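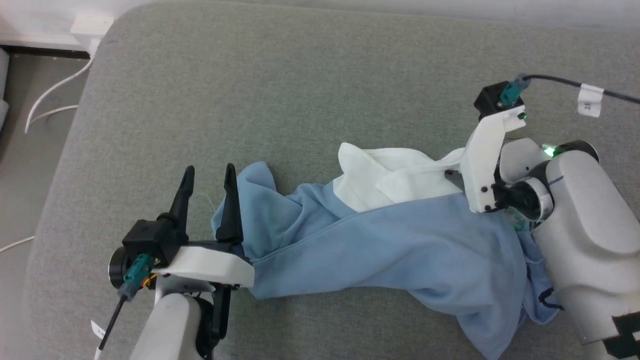
4. Luggage After Checkout

4.1 What the houses promise

All four guesthouses in the study offer to keep bags for departing guests, and all four describe the service in words that commit them to very little. Plustgate will hold luggage "for a short while." Tostivach does so "on the day of departure." Chornovol says "please ask," and Clolari, the most generous on paper, says "of course." We asked the front desk at each house what its wording meant in practice. At Plustgate we got two answers from two people on the same shift, both given with complete confidence.

The vagueness has its uses. A fixed closing time for the luggage room would have to be enforced by someone, and in a small house that someone is usually also doing breakfast, the phone, and the parking dispute. Staff at three of the houses told us they preferred to decide case by case. The fourth, Tostivach, had once printed a closing time on the key card sleeve. It was the hour at which the desk went home, and guests had read it as the hour at which they should start walking back from the beach.

4.2 Records and their limits

Over six weeks ending in April, desk staff entered each luggage request on a paper sheet: time left, time promised, time collected, and whether anything was charged. A request could cover one bag or a whole family's worth, and we did not ask for a breakdown after the first pilot sheet came back with "lots" in every row. The final sheets gave us 249 usable requests. Sheets with no collection time were set aside unless the desk could supply one from the key log.

The promised time was the guest's own estimate, given at the counter. We had meant to treat it as a measure of intention. By the end of the first week it was plain that many guests treated it as a courtesy, in the spirit of telling a dentist that one flosses. It is still the best number we have, and the analysis below uses it with the enthusiasm it deserves.

Loose items raised a question of scope that took up more of our meetings than we would like to admit. A coat handed over with a suitcase was counted as part of the request. A coat handed over alone was also counted, after some debate. Cloths and other soft items with no bag at all were not. The rule is arbitrary, but it was applied the same way at every house, and arbitrary rules have a decent record in this literature.

4.3 Late collection

Of the 249 requests, 51 ended with the guest returning after the promised time. Most of these were late by an amount that mattered only to the person sitting at the desk. Staff did not, as a rule, mention it. At Chornovol, where the luggage sits in a hallway in full view of the lounge, late collection was rarer than elsewhere, and we are tempted to credit the hallway. A guest who has seen her own suitcase in everyone's way over coffee may well feel some duty toward it. We have no direct evidence for this and offer it as the kind of thing a discussion section is for.

Clolari had the opposite layout, with a locked room behind the kitchen, and the most relaxed guests. Bags there were stored out of sight and, on the sheets at least, out of mind. The manager did not consider this a problem. She considered the key a problem, because there was only one, and it traveled.

In 14 of the 51 late cases the desk had already closed when the guest came back. These are the cases that people in the trade like to tell stories about, and the sheets bear the stories out only in part. In most, a staff member stayed on unpaid, or came back, or talked the guest through the back door by phone. In none was a guest left without bags until the following day. The cost fell almost entirely on staff time, and because none of the houses recorded staff time of that kind, it appeared nowhere in their accounts. Two managers told us that luggage storage cost them nothing. Their desk staff, asked separately, had other views.

4.4 Charging

None of the houses charged at the start of the study. Partway through, Plustgate brought in a small fee for bags left past mid-afternoon, on its own initiative and without telling us, which did our design no good at all. We have left its later sheets in the main count and looked at them separately here.

The fee had the effect that anyone who has read about late pickup charges at day care centers would expect. Guests who had paid seemed to feel they had bought the afternoon. Several asked whether the fee could be paid twice, for the evening as well. Staff, for their part, disliked collecting it and began to waive it for people who seemed nice, then for people who seemed tired, and finally for people who seemed likely to argue. By the last sheets the fee survived chiefly as a line on the notice by the stairs.

We would be slow to conclude from one house and a few weeks of grudging enforcement that fees do not work. A larger charge, or one taken at booking, might behave differently. So might a charge collected by someone who believed in it.

4.5 What guests say they want

Short exit cards were left at the counter in all four houses. Return was voluntary and the pencils disappeared quickly, so we treat the answers as remarks and have not run any tests on them. The commonest wish was to know the latest possible collection time. The next was for somewhere to change clothes after handing in the bags, a need that none of the houses had considered and that at Tostivach was being met by the ground floor restroom, at some cost to everybody else waiting for it.

A handful of guests asked for a written receipt. Staff at Clolari took this as a slight on their honesty, and the manager now issues numbered tags of her own making. The numbering restarts each morning, so a bag left overnight can share its number with a newcomer. She is aware of this and regards it as a reason not to leave bags overnight.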